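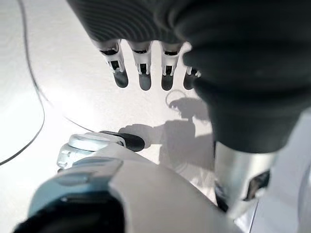 The contact time printed on a wipe packet assumes a flat surface that stays wet, and our cleaning sheet copies the figure without saying so. Grooved surfaces need their own line. Fine parallel grooves like the ones across the matt grey back of the hand should be wiped along their length first, then across; the smoother, darker part can be done in one direction. I would put this under "textured" on the sheet and leave the rest of the table alone.

On 2021-06-20, Detlef Lenz wrote:
> The draft gives 2 minutes for Movix wipes on every surface.
> Does that include handles and drawer runners? The March
> version had 4 minutes for runners and I can't find the
> message where it was changed.
> Also, is the Bruvness spray still allowed on painted metal?

The change wasn't agreed on the list. I compared both versions and the runner line was lost when the two tables were merged, so 4 minutes should go back in. Handles stay at 2.

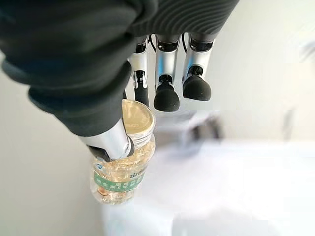
Spray: allowed on painted metal, but onto the cloth, never straight onto the part. Overspray gets into locks and leaves a residue that has to be wiped off with plain water. The cloth should be damp enough to leave an even film.

> Do we empty drawers before wiping, or move things
> to one side?

Empty them.
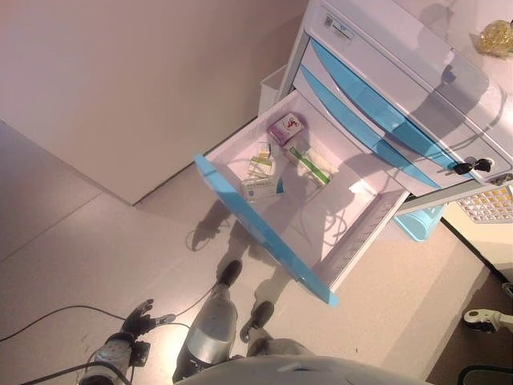
Moving stock to one side means the floor of the drawer gets done in two halves with a dry strip between them. Cartons go on a clean tray and return only when the surface has dried. Allow up to 20 minutes for a full Hallano unit.
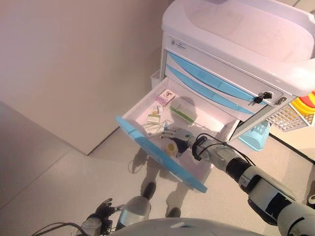
Order of work is top surface, handles, drawer fronts, insides, runners, wheels. Change the wipe before the insides and again before the wheels.

I have put the corrected table in the Mosoti folder as sheet 828. Please check the runner line against your own copy before printing.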